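Planning a bimanual purchase: simulate first, or put the money in hardware?
Forum: Equipment, Budgeting and Procurement
Page 1 of 1

kerf_allowance
Posted 9:10 am

We have a request in draft for one two-arm mobile manipulator, a pair of grippers, a spare gripper, and a workstation for simulation. Delivery would be in June if the order is approved on the first pass. The intended work is household-type handling: flat boards, counter items, light doors. The group has fixed-arm experience and no mobile base experience.

The open question is order of spending. Plan A buys the workstation now, builds the target rooms in simulation, and delays the robot until we have reach and visibility numbers for the candidate layouts. Plan B buys everything in one order and accepts that some of the fit-out will be wrong.

The candidates are the Waaka base with the long column, and the Brirano unit with the fixed torso. Both quotes include arms. Neither quote includes the second charger, which I found on page 4 of one and nowhere in the other.

Looking for experience with the budgeting side. I am not looking for a debate on which arm is better.

shunt_resistor
Posted 9:42 am

Plan A, with one condition. Put a stop date on the simulation phase. Ours had none, and the model of the lab kept improving while the purchase did not move. We lost a quote that way. The supplier reissued it with a new freight term and the difference came out of the gripper line.

Other items that were missing from our first request:

Floor leveling. Casters on a mobile base are less tolerant than the brochure suggests.
Network drop at the charging position.
Fingertip replacements. Order a dozen pairs. We ordered two.
Shipping crate storage. If you throw the crate away you will pay for another one when the unit goes back for service.

flatpack_dynamics
Posted 10:05 am

Disagree with the above. A simulator tells you whether the arm reaches the shelf. It does not tell you that the cable cover rubs at full extension, or that the supplier takes six weeks to answer a ticket. Those were the two things that cost us time. The reach question can be answered with a tape measure and the dimension drawing.

Plan B, and hold back 12 percent of the hardware total for fit-out corrections. We spent all of ours in the first four months, mostly on brackets and a different table.

kerf_allowance
Posted 10:31 am

A tape measure works for reach from a fixed point. It does not work well for what the head camera can see with both grippers up in front of the body, and that is the question that changes the table height and therefore the furniture line in the budget.

We already have a trial license through the Driststead package, so I have been running rooms on a borrowed desktop. One of the views from a layout under consideration:
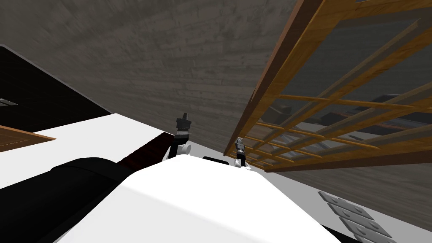 Simulated room, both grippers above the body, lattice on the right.

The main thing I take from it is how much of the lower view the body occupies. If the work surface is placed low and close, the near part of it is going to be behind the shell. In the current layout that argues for a higher surface or a separate wrist camera on each arm. A wrist camera pair is a budget line. A higher table is a different budget line. I would like to know which before the order goes in, and I can get that from the simulator for the cost of my time.

The lattice is also useful as a worst case. Slats that close together are a problem for depth sensing on some units, and I would sooner find out before paying for a sensor upgrade.

flatpack_dynamics
Posted 10:48 am

Rendered depth will not show you that problem unless somebody modeled the sensor noise. Most packages hand you perfect depth by default. You would get a clean result on the slats and be wrong.

I accept the point on body occlusion. That part is geometry and the simulator will have it right, provided the camera is mounted in the model where it is mounted on the product. Check that against the drawing. On ours it was off by 14 mm and the pitch was a default value.

kerf_allowance
Posted 10:55 am

Fair. I have not checked the pitch. Depth noise is off at present. I will withdraw the slat argument until it is on.

torque_spec_only
Posted 11:20 am

Procurement side here, not robotics. Some points on how the request is structured.

If the workstation and the robot are on one request, the total may cross your capital threshold and the whole thing goes to the slower review. If they are separate, the second request can be read as order splitting, which is a finding in an audit. The way around it is to state both phases in the first request and ask for approval in principle on phase two. Ours was approved in that form. The wording matters. "Subject to results of phase one" was accepted. "Estimated future need" was sent back.

Software licenses usually come out of operating funds. Do not bundle the simulation license with the workstation because somebody told you it is easier. It is easier once, and the renewal has no home the following year.

shunt_resistor
Posted 11:34 am

Seconding the license point. Our seat was $984 for the first year and the renewal landed on a cost center that had already closed. The seat lapsed in the middle of a layout comparison.

umber_limit_switch
Posted 12:15 pm

We run the Umdale grippers on a Brirano torso. Two comments on cost.

The spare gripper should match the pair you actually plan to use. We bought parallel grippers for both sides, then changed one side to a different finger set for thin parts. The spare fits one side only. If you expect the two sides to diverge, budget for two spares or accept the downtime.

Flat boards are harder than they look. A board lying flush on a flat surface gives the fingers nothing to get under. You either overhang it past the edge, push it against a stop, or buy a suction tool. The suction tool brings a compressor or a vacuum generator, an air line down the arm, and a noise complaint. None of that was in our request. Decide on the board task before you fix the end effector line.

kerf_allowance
Posted 12:40 pm

Overhang was the assumption. The layouts have the board near one end of the surface so that the base can approach from the side. I had not priced suction. What did the air side come to, as a share of the gripper cost?

umber_limit_switch
Posted 1:02 pm

A little under half of one gripper, fitted, without the compressor. The building already had shop air. If yours does not, add the compressor and whatever your facilities group charges for a regulator drop. Get that quote early. Ours took longer than the robot.

flatpack_dynamics
Posted 1:26 pm

This is my argument for the holdback. Every item raised in this thread is something that was found after delivery by the person raising it. A 12 percent reserve covers all of them without having to predict which one you will get.

torque_spec_only
Posted 1:41 pm

A reserve with no description is the first thing a reviewer removes. Call it integration and commissioning, and list what it may be spent on – brackets, cabling, end effector adaptation, floor work. Same money, and it survives the review.

shunt_resistor
Posted 2:08 pm

Also ask both suppliers for the robot model files as part of the quote. Not the marketing mesh. You want link masses, joint limits, and camera positions. Waaka sent us theirs before the order. With another supplier it was a paid item, and we did not learn that until after signing. If the files are free, that takes several days off the simulation phase and removes the camera offset problem mentioned above.

kerf_allowance
Posted 2:30 pm

Revised structure, for comment:

Phase one: workstation as capital, license from operating funds with the renewal named, four weeks of layout work with a hard stop. Deliverables are table height, wrist camera yes or no, and end effector type for the board task.
Phase two, approval in principle: robot, grippers, one spare per finger type, second charger, fingertips, and an itemized integration line at 12 percent.

Model files requested from both suppliers today. Camera pitch to be checked before any further visibility runs. June delivery probably does not hold under this schedule.

flatpack_dynamics
Posted 2:44 pm

I would still order the robot in parallel, but that is a workable request. Move the network drop and floor leveling into phase one. They do not depend on which unit you choose, and both have lead times.

kerf_allowance
Posted 2:51 pm

Agreed on both. Moved.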